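Osholm shared kitchen: hand tools and small kit, my walk-round for August

Right, same list as before, with my comments under each line. I did this on Saturday morning before the bread lot came in, so I had the worktops to myself and the radio on. I've marked each one OK, WATCH or OUT. OUT means it has gone in the box under my desk, so please don't go looking for it in the drawers.

1. Knives: edges, tips, handles
OK, mostly. The two big cook's knives are sharp and the handles are tight. I could get a fingernail into the gap on one of the little paring knives, where the handle meets the blade, and there was old potato in there. OUT for that one. The bread knife is fine (it's always fine, I think it'll outlive me).

2. Knife rack and blade guards
WATCH. The rack on the left wall has dropped a bit at one end. I tightened the screw and it bit, but the hole feels soft. I'll put a longer screw in before the next class. Guards all present apart from the one for the cleaver, so the cleaver stays wrapped in a tea towel in the bottom drawer for now. Please wrap it again if you use it!

3. Peelers, graters, zester
OK. I ran a cloth over the graters looking for snags and didn't find any. One peeler has a wobbly blade, but it's meant to swivel, so I've left it alone. If anyone thinks it swivels too much, tell me and I'll have another look.

4. Slotted spatulas and turners
OK. This is the bit I get fussy about, so bear with me. What I'm checking on the steel ones is:
- the ends of the slots, for food left behind and for tiny cracks
- the neck, where the wide part narrows down, for bends
- the outside edges, for burrs (go along with a cloth, not your thumb)
- the whole blade, for rust spots that don't rub off

Steel that has dried by itself gets water marks all over it and they look dreadful under the strip light, but they aren't a fail. Rub with a damp cloth and a drop of vinegar, dry it, look again. If the spot's gone it was water. If it's brown and you can feel it, bring it to me. Shiny steel also picks up every shape in the room, so tilt it a couple of times before you decide you've found a crack. I've fallen for that one more than once.

5. Nylon and silicone tools
Two OUT. One nylon turner had a melted corner, all curled and rough, and I don't want flakes of it in anybody's omelette. The other was a silicone spoon with a split down the side. The rest passed. Please don't leave them leaning in a hot pan, it only takes a minute.

6. Wooden spoons and boards
WATCH. The spoons are getting furry at the ends again. I've given them a light sand and a wipe of oil and put them back, and I'll look again next month. The big board has a crack starting at one side, only short at the moment. I've drawn a pencil line where it stops, so if you see it past the line, take the board out of use and leave me a note.

7. Pans: handles, bases, lids
OK, with a moan. Someone has been using metal tools in the non-stick pans again and the middle one is scratched right through to the silver. OUT, I'm afraid. Metal goes with the steel pans, nylon or wood with the non-stick. There's a sign! I put it up myself! Handles were all tight except the milk pan, which I did up with the screwdriver from the drawer.

8. Stick blender and hand mixer
OK. Leads fine, plugs fine, no scorch marks. Unplug the blender before you go anywhere near the blade, even for a quick poke at a bit of onion. The Moltix mixer is making a slightly higher noise on its top speed than I remember, but it didn't get warm while I ran it, so it stays for now.

9. Scales
WATCH. I put the same bag of sugar on both and got two answers, 11 grams apart. I've changed the batteries in the older one and they now agree, so let's see if that lasts. It says on the label it goes up to 3,000 grams, so please don't stand a full stockpot on it.

10. Washing up and drying
The dishwasher was reading 70 on its longest wash, which I'm happy with. Anything with slots or holes goes in with the wide end up and not nested inside another one. Spatulas stacked together like spoons in bed come out dirty in the middle, and then they go back in the drawer like that. I rewashed a handful for exactly that reason.

11. Drawers and where things live
OK. The top drawer was sticking, so I emptied it and found a skewer jammed down the back, point outwards. Skewers go in the tube with the lid, please. I've had a price from Leinonen for new drawer runners and one from Prernard, but I'd like to measure up properly before I order anything.

Still to do, mostly for me: longer screw for the rack, new guard for the cleaver, a replacement for the middle non-stick pan, and a paring knife or two. If you're in before me and find something sharp, split, loose or rusty, put it straight in the box and scribble on the pad next to it. You don't need to ask first. Kettles and toasters get their own sheet, which I'll do when I've found my other glasses. 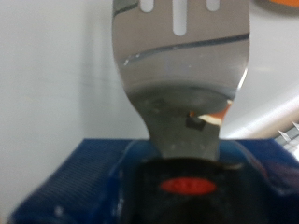
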